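Redacción técnica Juvberg
febrero de 2023

4. Puesta a punto de la silla y del puesto de trabajo

Esta sección se aplica a las sillas Cilia de respaldo alto en malla instaladas en oficinas abiertas con tabiques bajos Murer. El montaje de la base y las ruedas se explica en la sección 3.

Antes de empezar, retire las bolsas protectoras y compruebe que el pistón ha quedado encajado en la base.

4.1 Altura del asiento

1. Siéntese con la espalda apoyada en el respaldo.
2. Tire hacia arriba de la palanca derecha y levante un poco el peso del cuerpo. El asiento sube solo.
3. Suelte la palanca cuando los pies descansen planos en el suelo. La altura de fábrica es de 49 cm.
4. Si los antebrazos quedan por debajo de la mesa, suba el asiento y use reposapiés.

PRECAUCIÓN: no accione la palanca con la silla tumbada. No desmonte el pistón.

4.2 Respaldo

1. Afloje el pomo trasero con dos vueltas.
2. Deslice el respaldo hasta que el apoyo lumbar coincida con la cintura.
3. Apriete el pomo a mano, sin herramienta.
4. Regule la tensión de la inclinación con la rueda situada bajo el asiento. Gire de media vuelta en media vuelta y pruebe.

Nota: la malla cede ligeramente durante los primeros 10 días de uso. Repita el paso 2 pasado ese plazo.

4.3 Colocación junto al tabique

1. Sitúe la silla en su puesto, con el respaldo en vertical.
2. Deje unos 600 mm libres entre el respaldo y el tabique.
3. Recline el respaldo hasta el tope. No debe tocar el tabique ni su barandilla.
4. En los puestos próximos a una pared de vidrio, compruebe también el giro completo.

PRECAUCIÓN: no cuelgue bolsos ni abrigos de la barandilla del tabique. No se siente en ella. 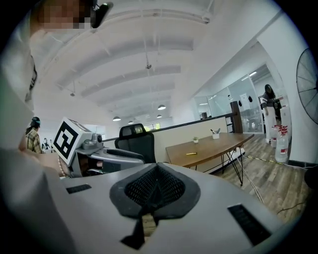
Figura 4. Silla con respaldo de malla tras el tabique bajo con barandilla.

4.4 Suelos de madera

Las ruedas de serie son para moqueta. Para madera, pida el juego Garg de banda blanda y cámbielo así:

1. Vuelque la silla sobre una manta.
2. Extraiga cada rueda tirando en línea recta.
3. Introduzca la nueva hasta oír el clic.

Revise las ruedas cada mes de agosto, o cada 3000 horas de uso, y retire el polvo y los hilos de los ejes. Limpie la malla con un paño húmedo y jabón neutro.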